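Skorkunstead Household Reuse Program
Interim report to the Dursun Fund, second period, ending August

1. Intake

Collection ran at all four drop-off points. The program took in 3781 items of used kitchenware, against 1878 in the first period. Most of the increase came from the Keltotico site, which opened on Saturdays' hours throughout the week starting in June. Glassware is still the largest category by weight. Small appliances were refused, as agreed in the grant terms.

2. Sorting and outflow

Of the items received, 1716 were passed to households through the referral list. A further 700 went to scrap metal or plastics recycling. The remainder is in storage, on shelving bays 3 through 9. Storage is near its limit and a second unit has been priced; the quote is attached as Annex B.

The reject rate for nonstick pans is higher than planned. Coating wear is now graded at intake on a three-step scale, and anything at step 3 goes directly to scrap.

3. Records

The Corex stock database replaced the paper ledger in May. Entries from the first period have been transferred except for the Keltotico returns, where item codes were missing. These will be entered by hand in October.

4. Handling

Gloves are worn at the sorting tables. Plastic dishes and frying pans are kept in separate crates after grading.

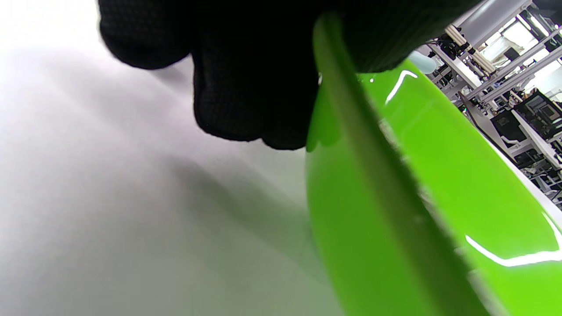
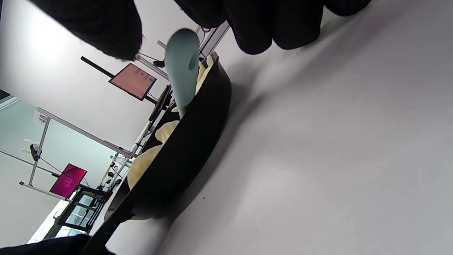 5. Spending

Spending is within budget on all lines except transport, which is over because of fuel and one extra van rental in July. We request approval to move the unspent training allowance to transport. No change to the total award is requested.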